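How to start a short evening review

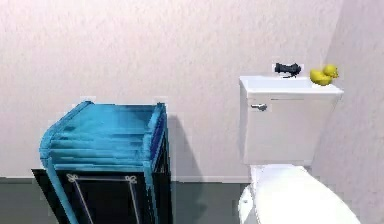
An evening review is a few minutes spent looking back over the day before you go to bed. I have kept one since August, mostly in a cheap notebook, and this is the method I settled on after Conceição Cunha's course at Carvalho.

1. Pick a time you can keep. Mine is 20 minutes before lights out. Straight after supper also works if your evenings are quiet.

2. Put your phone in another room. Set a kitchen timer for 3 minutes to begin with. You can go longer after the first week.

3. Sit down and breathe normally until your shoulders drop. Don't count breaths or try to slow them.

4. Go through the day in order, from waking up. Stop at any moment that still has some feeling in it — a sharp word, a kind one, a job left half done.

5. Write one line about that moment. Say what happened and how you felt. Leave out what you should have done.

6. Close the notebook when the timer goes, even in the middle of a thought.

If you miss a night, carry on the next evening and don't try to catch up. Afonso Brandão in our group missed 22 in a row and picked it up again without much trouble.

Read back over your lines once a month. The same few worries tend to come up, and those are worth talking over with a friend.

Contact | © Rolasance June 2023 | Back to top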